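Schule nach Überschwemmung geschlossen: Berufskolleg Windedport verlegt Unterricht nach Hulmont

Windedport. Das Berufskolleg Windedport bleibt nach der Überschwemmung des Untergeschosses bis auf Weiteres geschlossen. Betroffen sind der Technikraum, die Hauptverteilung der Stromversorgung sowie 16 Unterrichtsräume im Nordflügel. Personen kamen nicht zu Schaden. Der Schulträger hat das Gebäude am Freitag gesperrt.

Der Fluss Ko war nach anhaltendem Starkregen über die Ufer getreten. In den Kellerräumen stand das Wasser zeitweise 80 Zentimeter hoch. Die Pumparbeiten sind abgeschlossen, die technische Trocknung läuft. Eine Freigabe der elektrischen Anlagen setzt die Messung des Isolationswiderstands in sämtlichen Stromkreisen voraus.
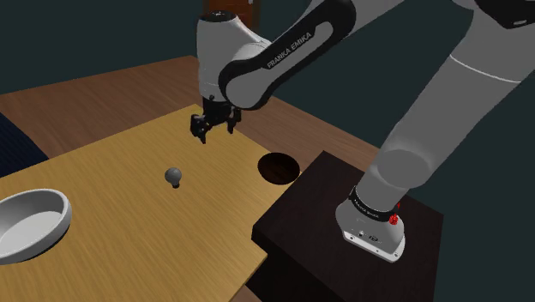 Für die 153 Schülerinnen und Schüler der Abschlussklassen wird der Unterricht im Schulzentrum Hulmont fortgesetzt. Er beginnt dort um 8.30 Uhr. Zwischen Windedport und Hulmont verkehren zwei zusätzliche Busse; die Fahrt ist gegen Vorlage des Schülerausweises kostenfrei. Die übrigen Jahrgänge erhalten Aufgaben über die Lernplattform Flukel. Abgabefristen, die in den Zeitraum der Sperrung fallen, sind ausgesetzt.

»Die Prüfungstermine im Juli bleiben nach derzeitigem Stand bestehen«, erklärt Schulleiterin Hsin-yi Choi. »Über Ersatztermine für die praktischen Prüfungsteile informieren wir die Ausbildungsbetriebe schriftlich.«

Die Schadensaufnahme leitet der Bauingenieur Kittipong Suksawat. Geprüft werden der Estrichaufbau, die Abdichtung der Außenwände und die Rückstausicherung. Die tragenden Bauteile sind nach einer ersten Begehung nicht beeinträchtigt – das schriftliche Gutachten steht noch aus. Angaben zur Schadenshöhe macht der Schulträger erst nach dessen Vorlage.
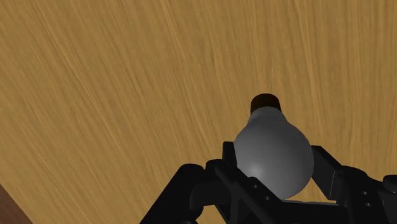

Holzoberfläche mit feiner Maserung

Der Zutritt zum Gebäude ist ohne Genehmigung des Schulträgers nicht gestattet. Persönliche Gegenstände aus dem Südflügel können nach Anmeldung im Sekretariat abgeholt werden. Das Sekretariat ist vorübergehend im Rathaus Windedport untergebracht und werktags von 9 bis 12 Uhr besetzt.

Pressekontakt: Berufskolleg Windedport, Schulleitung, Hsin-yi Choi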